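Se buscan personas que planchen (y que duden de lo que les han contado sobre el planchado)

Convocatoria de participantes. Taller textil Noddale, mayo.

Llevamos años leyendo en etiquetas, folletos y revistas del hogar que tal o cual tejido «no se arruga», que un aerosol sustituye a la plancha o que basta con colgar la camisa en el baño mientras uno se ducha. Tenemos serias dudas. En el taller hemos probado unos cuantos de estos remedios y casi todos nos han dejado la ropa como estaba, solo que con olor a lavanda. Pero nuestra opinión es la de cuatro personas que trabajan con tela todo el día, y eso tampoco demuestra gran cosa.

Por eso buscamos 200 participantes que quieran probar en su casa, durante 8 semanas, distintos métodos para alisar sábanas, camisas y manteles. Enviaremos a cada hogar un paquete con las telas, un cuaderno y las instrucciones. El aerosol se lo mandamos sin etiqueta, porque sospechamos que la mitad del efecto está en el envase.
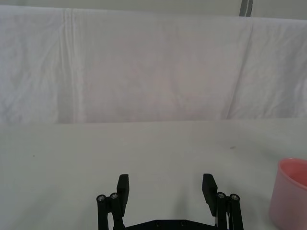
No hace falta saber planchar bien. De hecho, en la prueba anterior recibimos 2,163 valoraciones y las más útiles vinieron de gente que confesaba planchar dos veces al año. Los muy aficionados tienden a defender su método a toda costa, y de esas cartas ya tenemos un cajón lleno.

Qué pedimos

Ser mayor de edad y vivir en Daltholm o en los pueblos de alrededor.
Tener plancha propia, aunque sea vieja. Díganos la marca y si echa vapor o solo lo promete.
Una hora a la semana, repartida como quiera.
Rellenar el cuaderno el mismo día de cada prueba. Lo que se escribe de memoria el último domingo se nota mucho.
No vender productos de limpieza, ni usted ni nadie que viva en su casa.

Qué ofrecemos

Las telas se las queda. Al terminar, sorteamos un vale de 500 euros entre quienes devuelvan el cuaderno completo. No pagamos por hora y preferimos decirlo ahora. Tampoco prometemos que vaya a aprender nada que le cambie la vida; puede que acabe planchando exactamente igual que antes.

Quién está detrás

La prueba la organiza el taller con su propio dinero. La empresa Flonditz se ofreció a financiarla a cambio de ver los resultados antes que nadie y le dijimos que no. Los resultados se publicarán enteros en nuestro boletín, también si nos quitan la razón con lo de la ducha.

Cómo apuntarse

Escriba una carta o pase por el taller cualquier mañana a partir de las diez y pregunte por Ljubica Georgiev. Cuéntenos en pocas líneas qué plancha, cada cuánto y qué truco de los que circulan por ahí le parece más dudoso. No envíe currículum. Contestaremos a todo el mundo antes de que acabe el mes, aunque sea para decir que ya no quedan plazas.

Los datos personales se usan para mandar el paquete y hacer el sorteo, y después se destruyen.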